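Mar 27, 2026

Up too early. Train to Gollberg was late again, stood on the platform with cold feet and a bad coffee. Paid $9 for the coffee and a roll, robbery. Read 77 pages of the Moon book though, so not a total loss. Still don't get why the sister left.

Rent letter came. Going up to 521 from July. Knew it would, still felt sick reading it. Did the math on the back of the envelope twice. If I drop the gym and stop buying lunch in Pumevstead I can save maybe half the diffrence. Could ask for more hours. Don't want more hours.

Rarnivine called about the garden plot, finally!! Mine if I pay the 200 by the end of the month. Said yes before I even thought about it. So much for saving.

Need seeds, gloves, a decent spade. Beans first, then onions, potatoes if there's room. Something to carry it all in too, a big plastic bin would do.

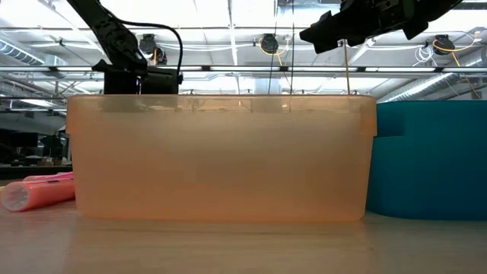

Also must remember to ask if the water is included, forgot to on the phone. And where teh key gets picked up. Soup for dinner, burned the bottom a bit. Knee sore again. Bed now, dishes tomorrow.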